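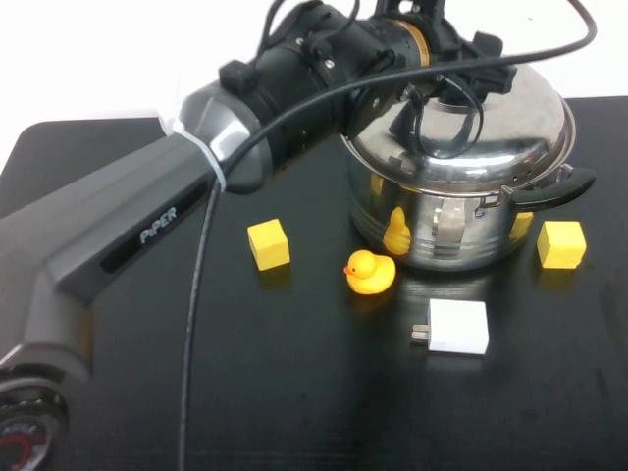

Attachment 1 – stainless steel pot

Ticket 1781
Product: Stukico four-zone induction cooktop, built in, 240 V
Installed: 2024
Site: shared kitchen, second floor, Flevport
Category: shuts off during use
Priority: normal
Status: closed

Original request

The two zones on the left side of our cooktop shut off by themselves when we use them on a high setting. There is a beep, the display shows E5 for a few seconds, and then the left side goes dark. The right side keeps running. If we leave it alone for a while, the left side can be turned back on and works as if nothing happened.

It started in the spring as an occasional thing. Now it happens nearly every time we boil a large pot of water. On a medium setting it will usually get through a meal without stopping. We have not seen it happen on low.

Things we have tried already: switching the breaker off and on, cleaning the glass, using different pots, and turning off the power boost. The power boost made some difference. With boost on, it shuts off sooner.

The breaker itself does not trip. It is a 30 amp double breaker and nothing else in the kitchen is on it. The oven is separate.

The manual we have says E5 means "contact service." Please advise.

Reply from support, 9:20 a.m.

Thank you for the details. On this model E5 is the over-temperature code for the power board. There is one power board for the left pair of zones and another for the right pair, which fits with only one side going dark. The code has nothing to do with the temperature of the food or the glass. E2 is the code for an overheated pot or an overheated glass surface.

Before we send parts, please check the following and write back with the results.

1. With the cooktop on high, hold your hand near the front air gap under the edge of the counter. You should feel warm air coming out.
2. Listen for the fan. It should start within a minute or so of using any zone and keep running for a while after you switch off.
3. Tell us what is directly under the cooktop – a drawer, an oven, a shelf, or open cabinet.
4. Run one left zone on level 9 with boost off, with a covered pot half full of water, and note how long it takes before E5 appears.
5. Do the same on the right side.

Please also test the pots with a magnet. A pot with a weak magnetic base can make a zone cut in and out, though it would normally show the flashing pan symbol instead of E5. We would like to rule it out anyway.

Customer, 1:45 p.m.

Results:

1. There is warm air on the right. On the left I can barely feel anything.
2. I can hear a fan. I cannot tell if it is one fan or two. There is a faint ticking sound from the left when it starts, and the ticking goes away.
3. There is a drawer under it. We keep dish towels, baking paper and foil in it.
4. The left front zone shut off after 13 minutes with E5.
5. The right front zone was still running when the water boiled. I let it go on for a good while after that and then turned it off myself.

Magnet test: the magnet sticks firmly to the bottom of every pot we use on the cooktop. It does not stick to the small milk pan, but we never use that one here, it belongs with the gas burner in the other building. The pan symbol does not flash at all.

Reply from support, 2:30 p.m.

Thanks, those results are useful. We can leave the pots out of it from here.

There are two fans, one per power board. Each pulls air in from underneath the unit and blows it out at the front. Weak airflow on one side means the fan on that side is slow, or that its intake is blocked.

Please take the drawer out completely. Look up at the underside of the cooktop with a flashlight. You will see a metal tray with two round grilles. Check both for dust, lint, paper or anything else held against them. Keep the cooktop off at the breaker while you do this, and do not open the tray.

Please also measure from the grilles down to the top edge of the drawer box, and tell us if there is a panel between them. The installation sheet calls for a separating panel over a drawer, with an opening at the back so the fans can draw air from behind the cabinet.

Customer, 4:10 p.m.

Drawer is out. The left grille had a sheet of baking paper pressed flat against it and a layer of gray lint around the edge. I think the lint is from the towels. The right grille had a little dust and nothing else.

There is no panel. There are two small wood strips along the sides where a panel might go, but nothing is sitting on them. I looked in the back of the cabinet and did not find one lying there either.

There is a hand's width between the grilles and the drawer when the drawer is closed. The foil box was standing on its side and reached higher than the drawer edge.

I wiped both grilles and used a vacuum with a soft brush. Will test tonight with the drawer still out.

Customer, 7:50 p.m.

Tested with the drawer out. Left front zone on 9, boost off, covered pot. It reached a boil and kept going. It did shut off in the end with E5, but it took more than twice as long as before.

So it is better but not fixed. The air on the left is stronger than it was and still weaker than on the right. The ticking at the start is still there.

Reply from support, 8:35 a.m.

That points to two separate problems. The blocked intake was one of them. The other is probably the left fan. A fan that has run against a blocked grille for months can wear at the bearing, and the ticking at startup would fit with that. Lint can also wrap around the hub where you cannot reach it from outside.

The unit is in warranty for parts. We are sending a fan kit for the left side and a separating panel of the right width for this cabinet. The fan kit has to be fitted by a licensed service company as the unit must be lifted out and opened. Our service partner for your area is Troncoso. They will contact you to set a time.

Until then:

– Use the right side for anything that needs high heat.
– Keep the left side at level 6 or lower.
– Leave the drawer out, or keep it empty if you need to put it back.

The E5 shutoff protects the board. It is safe to keep using the cooktop within these limits.

Customer, 11:15 a.m.

Understood. One question. Is the clicking noise on low settings part of this? Both sides do it. It is a regular soft click every couple of seconds at levels 1 to 3.

Reply from support, 11:40 a.m.

That one is normal. At low levels the cooktop switches the coil on and off to hold a low average power, and the click comes from that. At higher levels the power is continuous and the sound goes away. Some pots also hum or buzz on high. That depends on the base of the pot and changes if you move it a little or put more in it.

Service report, Troncoso

Arrived 10:00 a.m. Kitchen in use on arrival, left side already off. Breaker off and locked. Unit lifted out with help.

Left fan: blades dusty, lint wound around hub, noticeable play in the bearing. Spins by hand but stops early compared with the right one. Replaced with fan from kit.

Right fan: light dust, cleaned, no play. Left in place.

Left power board: no discoloration, heat sink packed with lint at the intake end. Cleaned with brush and low-pressure air. Temperature sensor seated correctly, resistance at room temperature matches the right side.

Supply terminals checked and tightened. One screw took a quarter turn. No sign of heating on the wire.

Separating panel fitted on the existing strips. Opening left at the rear per installation sheet. Front air gap under the counter edge was partly filled with silicone along the left half. Removed the silicone. This would have held back the exhaust on the same side as the failed fan.

Test: all four zones on 9 for 30 minutes with covered pots, drawer in place and closed. No codes. Air felt evenly at the front on both sides. Boost tested separately on each left zone, no codes.

Left at 12:20 p.m. Old fan taken back for return.

Customer, 6:05 p.m.

Working normally since the visit. We cooked on the left side with boost this evening, two big pots, and it did not shut off. No ticking.

The towels now live in the cabinet next to the sink. The drawer has lids in it. They sit well below the new panel.

Can you tell us if the silicone should be put back? It looks a little rough there now without it.

Reply from support, 8:50 a.m.

Please leave it open. The front gap is the exhaust and needs to stay clear along its full length. If you want to tidy the edge, scrape off what is left with a plastic scraper and wipe it down. The glass itself is sealed to the counter by the foam tape under the rim, so the silicone was not keeping any water out.

We suggest pulling the drawer twice a year and running a soft brush over the panel opening at the back.

We are closing this ticket. If E5 comes back, reply to this message and it will reopen with the full history.

Internal note

Cause: blocked intake (no separating panel, items in drawer), blocked exhaust (silicone in front gap), worn left fan.
Parts used: fan kit left, separating panel.
Follow-up: manual text for E5 sent to documentation with a request to add "check air gaps and drawer" ahead of "contact service."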